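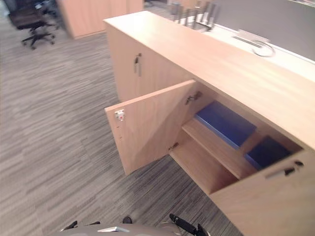
Moving a sourdough starter across the country, has anyone done it?

mapletoast
Posted 13/09/2024

Hi all, long-time reader, and I finally have something to ask! We're moving from Tumside to Misik at the end of the month, 1,276 miles by car with one overnight stop, and I'm in a flap over my starter. I've had her since March of the year my youngest left for college (yes, I know what that looks like) and she makes the best rye I've ever eaten. Do I keep her in a jar in the cooler, or dry her out on parchment and wake her up when we get there? My sister says just start over, but my sister buys her bread.

oldcrust70
Dry it. Smear it thin, leave it overnight, crumble it into an envelope. I've mailed mine all over and it comes back every time. A jar in a hot car is asking for a mess.

penny_and_rye
Oh, I have to disagree with oldcrust, sorry! We drove 2,112 miles with ours in a pickle jar and she was happier when we got there than when we left. What you want is a stiff starter. Feed it with half the water you usually would, so it's more like a ball of dough, and it will move along so slowly you can forget it for two days. Leave the lid loose. I mean it about the lid, we learned that with the first jar and my good coat.

oldcrust70
A stiff one is fine if it stays cool. Most people's cars don't.

mapletoast
The coat! Oh no. We have a cooler, but my husband has already claimed it for sandwiches. I suppose she could ride in with the sandwiches?

hallwaybaker
Do both, please. Dry some as a backup and take the jar too. I lost a starter I'd kept going for years because I only had the one, and I still get a little sad when I see the crock. Also, bring a bag of your usual flour. I switched to Mussa whole rye the same week I moved and couldn't tell if it was sulking over the trip or the flour.

penny_and_rye
Seconding the flour! And the water will be different too, so give her a week before you judge her.

gus_in_the_kitchen
Mussa is perfectly good flour, for the record. I like it better than Prurnus, and it costs less.

hallwaybaker
No argument here, gus, I use it all the time now. I just wouldn't change two things at once.

mapletoast
All right, I've got some spread out on parchment as I type, and I'll stiffen up the rest the night before we go. The sandwiches will have to share. Thank you, every one of you, and I'll post a loaf once I've found the pans.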